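Horley Tabletop Kit - README

Release notes and data card for the evaluation set that ships with the kit. Last revised in November.

What this is

The Horley kit is a tabletop manipulation package sold by Kernitz. You get a two-finger gripper, a mounting plate, a fixed camera bracket, a calibration board and the control software. This repository holds the sample recordings that come with it, the loader scripts, and our notes on running the kit. It does not hold the control software, which has its own installer and license.

The recordings were made at our Fatcombe site on production units. No parts were swapped for better ones.

Contents

recordings/ - 700 episodes, one folder per episode
splits/ - text files listing train and test episodes
tools/ - loader, viewer, format checker
calib/ - camera calibration for each session
CHANGES.txt - what moved between versions

The test split has 100 episodes. Please don't train on it if you plan to report numbers against ours.

Each episode folder has the camera stream, the joint states, the gripper opening and a short task line in plain English ("put the red one in the container"). Task lines were typed by the operator before the episode and were not edited afterward, so expect typos and a few different names for the same object.

Getting started

Unpack the archive somewhere with plenty of room. Run the format checker in tools/ first. It takes a while on a spinning disk. If it reports a missing joint file, download that part of the archive again before writing to us, as a broken download is the usual cause.

The viewer needs Python 3. It opens one episode at a time and plays the camera stream next to the gripper opening. Use the space bar to pause and the arrow keys to step. The viewer does not handle folder names with spaces in version 2 and we have not fixed this yet.

Loader

The loader returns arrays in the order they were recorded. Joint states come in faster than camera images, and the loader does not resample them for you. There is a helper called match_nearest that pairs each image with the closest joint reading. The old helper, match_first, is still there for people who built on it, but it drifts on long episodes.

Sessions recorded with the older Ramasamy wrist mount are listed in splits/old_mount.txt. Their calibration files use a different axis order. The loader corrects for this. If you read the files yourself, you will have to swap the axes.

Tasks

Most episodes are pick and place with light objects: into a container, out of a container, or from one side of the table to the other. There are also cloth episodes, mostly short, which we consider experimental. Grip force was left at the factory setting for all of them.

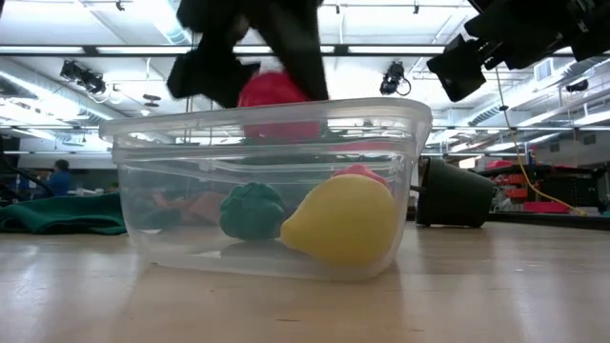
Container tasks are the ones buyers ask us about most, and they are also where the kit's default settings need the most care. The approach height in the config file is measured from the tabletop, so set it again whenever you change to a taller or shorter container. Clear plastic is harder on the vision side than an opaque bin. With a frosted rim like this one, the crimson object between the fingers looks strong in color above the edge and washed out below it, and a color threshold tuned on one half will miss the other. We suggest masking the rim or using the shape-based detector. Glare on a glossy tabletop causes similar trouble, and lowering the exposure helps to a point.

Known problems

- The gripper opening is logged as a percentage in early sessions and in millimeters in later ones. The units field in each episode says which.
- A few episodes stop before the object is released. They are marked "incomplete" and kept on purpose.
- Background areas are not masked or cropped.

License

Free for research and for testing the kit. For use in a product, write to Kernitz sales and give your kit serial number.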